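**Delholm Kitchens Reuse Pilot: progress report to the Setik Fund**
Prepared by Malathi Annamalai, 06/01/2021

You asked for a plain account of where the pilot stands, so I'll start with the part I like least. We said we would place used countertops and cabinets from house clearances into rental kitchens at a lower cost than buying new. We have placed them. I am not yet convinced that we have saved anyone much money, and I would be careful about repeating the savings claim from our application until we have better numbers.

## Where things stand

The target for the grant period was 90 kitchens assessed and a first group fitted out. Assessment is nearly done. Fitting is well behind. Six kitchens are finished and signed off by the landlords, and another 8 are waiting on parts, on plumbers, or on both. The Todar Street building accounts for most of the holdup. Its units were measured from old floor plans, and the plans turned out to be wrong in almost every corner. Stefaniia Palamarchuk has gone back with a tape measure and is redoing them unit by unit. It's slow work and I don't want it rushed again.

The warehouse at Enache is full. I mention this because the last report treated a full warehouse as good news. We have taken in around 400 pieces, and a good share of them are odd lengths, corner sections with the sink cutout on the wrong side, or doors with no matching frame. People are generous with things they want hauled away. We need to get better at saying no at the curb.

## Surfaces and wear

Our application said that used laminate and stone-look tops would "perform as well as new." I don't know who wrote that sentence, and it may have been me. We have no basis for it. What we can say is that tenants in the finished kitchens have made few complaints about the tops, and that the complaints we did get were mostly about seams and caulk.
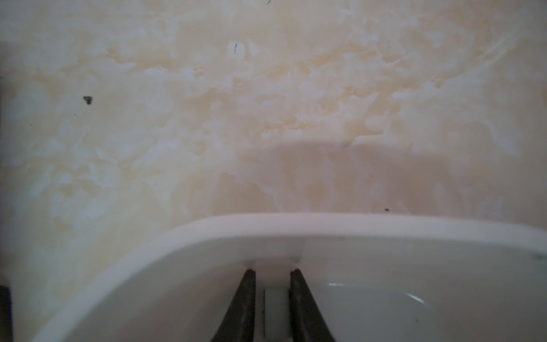 Looks are a separate question from wear, and we have mixed the two up. A landlord will turn down a sound top over its color and accept a swollen one because it is gray. Stefaniia has started grading each piece twice, once for condition and once for how likely anyone is to want it. The second grade is mostly guesswork. Still, it has already stopped us from trucking pieces across town to be refused at the door, which happened more often in the spring than I reported at the time.

Patterned tops give us the most trouble in grading. Busy patterns hide small damage from whoever is checking, and plain ones show everything. We now check all of them under a work lamp held low to the side. Two people grade the same piece separately, and they disagree more than I'd like. Until that improves I would treat our condition grades as rough.

## Money

Spending is under budget, but please don't read that as thrift. It is under because the fitting is late and we haven't paid the fitters. Truck rental is over. So is disposal, which we had down as a minor line and which grows every time we accept something we can't place.

The cost per kitchen looks fine if you leave out storage and sorting time, and poor if you include them. I have seen other projects leave them out. I've included them in the attached sheet, and I'd ask that the fund use that version in anything it publishes.

## What we are changing

- No pickups without photos and measurements sent ahead.
- No more corner sections until the ones at Enache are gone.
- Every unit measured in person before a piece is reserved for it.
- One fitter booked for fixed days, even if some of those days are wasted.

I am doubtful about the last one. The fitter wants it, Stefaniia wants it, and it will cost us on the days when the plumbing isn't ready. We will try it through August and look at the invoices.

## What we need from you

We need a decision on whether the kitchens waiting on parts can be counted in the next period without a formal change to the grant. We also need to know whether unspent fitting money can go toward disposal. If it can't, we will have to stop intake for a while, and I would want to tell our donors before they show up with a trailer.

The Todar Street measurements will follow separately once Stefaniia has finished the top floor.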